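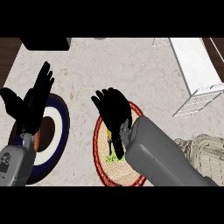

Mamport, May

We have lived with the old kitchen counter for 13 years, and this spring I finally started pricing a new one. The old one is laminate, tan, with a burn mark next to the stove that was there when we moved in. The seam by the sink has swollen, so water sits in it and crumbs go in after the water.

I want marble. Vasylyna Demchenko, who lives across the street, has had hers long enough to know the bad parts, and she told me all of them. Lemon juice leaves a dull spot. So does vinegar. Red wine is less trouble than people say if you get to it the same evening. She seals hers every spring and says the job takes less time than cleaning the oven.

I like a pale stone with gray veins and a few rusty specks in it. A pure white slab would show every coffee ring in this house.

I got two quotes. The first was from a shop in Partington and was more than we paid for the car. The second came from Oluwaseun Okeke, who cuts stone out of a unit behind the Cludby feed store. He had a remnant piece for $1,099, cut and delivered, with the sink hole extra. It is two inches short on the window side. He can fill that with a strip from the same slab, and the joint would end up under the toaster.

I measured again last night and got the same number. The wall behind the stove is out of square, so he wants to come by and make a template before he cuts anything. Until then the piece is leaning in his shop with our name on it in grease pencil.

Still to do: find a plumber for the faucet, and decide whether the old sink goes back in. I would keep it. It has a chip near the drain but it is deep enough for the stockpot.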